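# Standby loads in the kitchen, measured

The electric bill for March was higher than I could explain, so I bought a plug-in meter and worked through the kitchen outlet by outlet. The meter is a Sellik. It reads down to a tenth of a watt, which is fine for this job, and it keeps a running total in kilowatt-hours if you leave it in place.

The method was simple. Each appliance stayed on the meter for 24 hours with normal use, then another 24 hours plugged in but untouched. I wrote down the two totals and took the second as the standby figure. A spot reading is quicker, but some devices wake up on a timer and you will miss it. The Pono coffee maker is one of those. It sits at nearly nothing, then runs its warming plate sensor for a few seconds every so often.

The standby results were smaller than I had hoped. The coffee maker, the microwave clock and the under-cabinet light transformer together came to 53 watt-hours a day. At my rate that is pocket change over a year. The light transformer was the worst of the group and it now has a switch in front of it. I left the other two alone.

The real load was the old chest freezer in the utility room next to the kitchen. Its door gasket had gone stiff at one corner. Hazel Tillman, who used to repair these, told me to close the lid on a strip of paper and pull. Paper should drag all the way around. Mine slid straight out along a section as long as my hand. I warmed the gasket with a hair dryer, worked it back into shape and greased the hinge side with a thin film of petroleum jelly. Daily use fell from 75 percent compressor run time to something I would call normal for a freezer of that age. I did not log the second figure properly and will not quote it.

A few notes for anyone doing the same:

- Reset the meter between appliances. Mine keeps the old total through a power cut.
- Do not put the meter on an extension cord shared with anything else.
- Check the meter's rated current before you put a heating appliance on it.
- Write the room temperature next to any freezer or refrigerator reading. Without it the numbers cannot be compared later.

Heating appliances are a different case. A plain lever toaster with no display has no standby draw to find, and its total depends only on how often you push the lever down. The same goes for a basic kettle. For the stove, a lid on the saucepan does more than any meter will – I keep one on for rice, eggs and anything that only has to simmer. 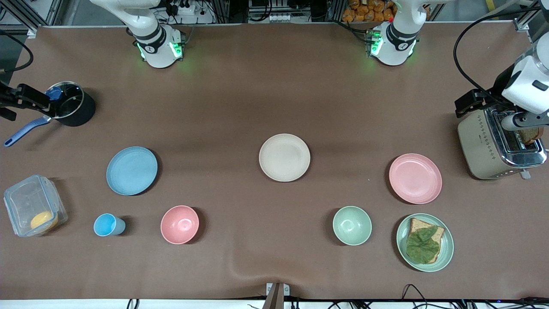 *Last modified: September 6, 2024*

Roscoe Ostrowski wrote to ask whether a smart plug would do instead of a meter. It will, with one catch. The plug has its own radio and its own standby draw, and most do not include that in the reading. The Zenstead plug I tried added enough to hide the microwave clock completely. For a freezer the error does not matter.

Still to do: the dishwasher, which is hardwired and needs a clamp meter at the panel, and the 2 outlets behind the refrigerator that I cannot reach without moving it.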